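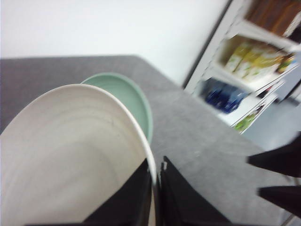

The Kikdale Kitchen Sale: Plates, Bowls and the Things People Leave Behind

Posted Mon 28 June

Every summer the Kikdale hall cupboards get emptied onto the tables, and every summer we learn that a village can own 295 dinner plates and still serve cake on paper towels. Most of the crockery arrived one box at a time, from people who were downsizing and couldn't face the dump. It is good, solid stuff, and it would like to go home with you.

The gallery is short this year. The rest of the tables will go up once they've been sorted, which at the present rate should be November.

Large white and pale green

Two plates from the first table, a big white one and a mint-green one that has been hiding behind it. The white has a broad, shallow middle with faint gray-beige swirls running around it. You may call these character. The green has a slightly darker rim and would look very nice under a tomato salad, or under anything that isn't also green.

They are priced separately, at $2 each, although they've been sharing a shelf so long that splitting them up feels a little unkind. Neither belongs to a full set. We did look. We looked in the cupboard under the stage, where we found a fondue pot and no forks, and then we stopped looking.

A few practical matters

Bring your own newspaper for wrapping. Last year we provided it, and people stood at the tables reading the old crossword clues out loud while a line formed behind them.

Bring small bills too. Anyone paying for a soup bowl with a fifty will be asked to buy more soup bowls, and we have the soup bowls to make this possible.

Plates are sold as they stand. If you care about marks, hold the thing up to the window before you pay. If you don't care about marks, you are our favorite kind of customer – please come early.

There is no holding items behind the counter. We tried it once and ended the day with a full counter and bare tables, everyone having reserved a gravy boat and gone to lunch.

What the money is for

Last year's sale brought in $1,777, most of it spent on the hall's hot water. This year we need $500 for new cupboard doors, so that whatever doesn't sell can be put away properly and forgotten until next summer.

Donations are closed for now. If you have already left a box on the step, we have it, thank you, and yes, we found the lid.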